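CHAPTER 7
Small Museums and the Stories They Keep

Chapter contents
7.1 Why a town opens a museum
7.2 From private shelf to public case
7.3 Labels, maps and sound
7.4 Paying for the lights
Key terms
Review and discussion

Think of the last museum you visited. Was it huge, with a coat check and a line out the door? Or was it two rooms over a post office, with a bell on the counter? This chapter is about the second kind, and I will say right away that I love them. Local museums hold things the big national collections never asked for: school registers, ferry tickets, the ledger of a mill that closed before your grandparents were born. They are also wonderful places to study tourism and heritage at work, as every choice in them was made by someone you can still go and talk to.

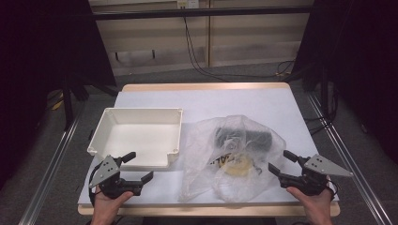 Page 143

Our main case is the Ferry House in Zamel, a river town that most travelers used to pass on their way to the coast. The building stood shut for years. Then in June the town council opened it as a museum of the river crossing, with 743 objects on its list and only 80 of them on display. Those two numbers will come up again, so keep them in mind! A museum shows a small part of what it owns, and the way it picks that part tells you a great deal about what a town wants to remember.

Jade Bellamy, the first curator, began with the ferry's own logbooks. They run for decades with barely a gap, and they record everything – weather, cattle, wedding parties, a piano that took two trips because the first crossing was called off halfway. She built the ground floor around a single ordinary day in those books. Visitors follow it from the first boat at 5 a.m. to the last lantern at night, and many of them go around twice.
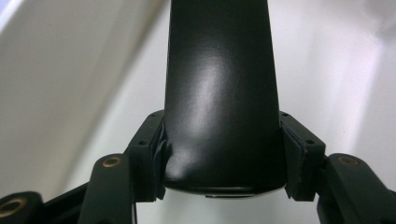 Upstairs the mood changes. The second floor covers the years when the crossing was closed and families on the two banks could see each other's chimneys but had no way over. Two villages, Pletetti on the east side and Duvura on the west, each tell that story differently. Bellamy let both versions stand, side by side, in the words of the people who lived there. Some visitors from Pletetti were unhappy with this at first, and so were some from Duvura. We will read both wall texts in Section 7.3, and you can decide how fair you think they are.

How do people find a place like this? In its opening season the Ferry House sold 1,585 tickets. That may sound small next to a famous castle, but Zamel has one guesthouse and a bus that comes twice a day. Dario Colombo, who leads walking tours along the river, moved his starting point to the museum steps that same summer, and his groups now stop in town for lunch.
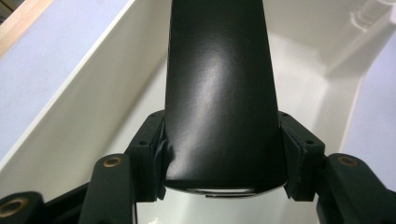 That lunch matters. When economists study heritage travel, they look past the ticket desk to the bakery, the parking lot and the bus fare home. In Section 7.4 you will follow one day's visitors through Zamel and add up where their money goes. It's a fun exercise, and you can do it for your own town with a notebook and a free afternoon.

We will also look at a museum that struggled. The Toivonen Collection opened in a former farmhouse with a fine set of carved sledges and 200 paying members, and it closed its doors four years later. The sledges were as good as ever. The roof, the heating and the road in winter were another matter, and the members' letters from those years are some of the liveliest reading in this book.

Before you go on, write down one object from your own home or street that you think belongs in a local museum. Add two or three sentences for its label. Keep the page – you will be asked to rewrite it at the end of Section 7.3.

Key terms: accession list, permanent display, oral history, day visitor, local spending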